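Pridov Wrist Lead Kit (replacement lead, two clips, sleeve)
$50 per arm, in stock, ships from Berside

I'll start with the fault, because if you've landed on this page you've probably already got it. You're running a pair of arms low to the floor, tidying up, putting rubbish in a bin, and the gripper just goes dead. The arm's fine, the other side's fine, but the fingers stop wherever they were and the log says "tool lost". You power cycle, it comes back, you think no worries, and then it does it again on Thursday with something in its grip.

We chased this for most of January in our own workshop (sorry to the very patient people at Mathebula who kept getting my emails!). I blamed the firmware, then the power supply. It was the lead. The standard one on the Flesalero wrist is 263 mm, and when the wrist rolls right over to reach down beside a bin the loop pulls tight and works the plug out of its socket a hair at a time.

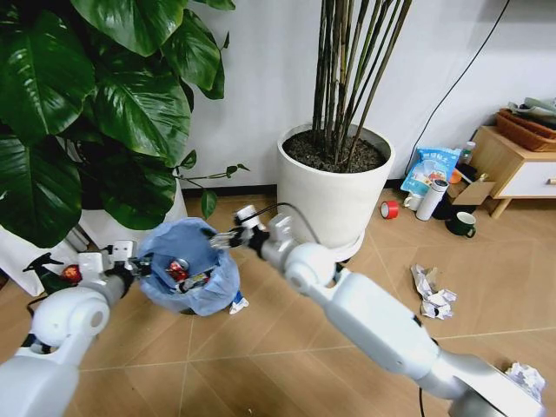 Does the gripper let go when the lead comes loose?
It holds its last position for a moment and then relaxes, so anything it was carrying can fall. Keep hands and feet out from under it until you've fixed the lead.

Our lead is 283 mm, which doesn't sound like much, but those extra 20 mm are what the wrist needs at full roll. Any longer and you get the opposite problem, a big floppy loop that hooks on whatever it passes. Ask me how I know. Bin bags are the worst for it, with that loose bit folded over the rim, and trailing house plants come a close second.
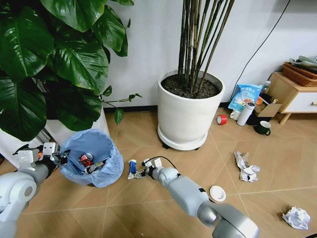
So the kit has two clips as well, one for the wrist collar and one for the forearm, and they matter as much as the lead does. The first batch I sold had only the one clip and I was wrong about that. Khanyisile Ngcobo sent hers back with the sleeve chewed through, and I redesigned the thing that weekend. If you've got a single-clip kit, email me and I'll post you the second clip free.

Fitting takes a few minutes per arm. Power off at the wall first, please, and not just the e-stop! Pull the old lead, seat the new plug until it clicks, clip the collar, then roll the wrist by hand to both ends of travel before you close the forearm clip. Run it slowly with the bin where you'd normally have it.

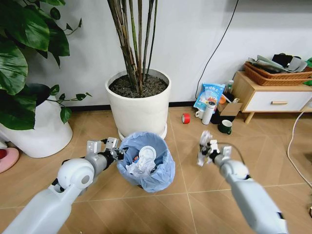 Bin work with both arms, cable looped at the right-hand wrist.

My own test was 100 pick-and-drop cycles on each arm with the wrist going to full roll every time, and I had no dropouts. That's on my bench with my two arms, so do your own before you leave one running. Aivar Lepik asked if it cures the gripper overheating warning too. It doesn't, sorry, that's a different fault and I haven't cracked it yet.
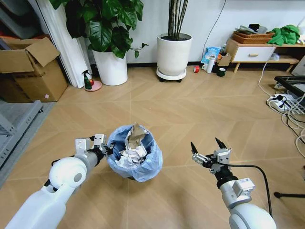 Can I keep using the original lead if I add the clips?
I'd bin it. Once the plug has been tugged a few times the latch is worn, and clips won't bring that back.

Colour is black only for now. Grey's coming once I've sold through these.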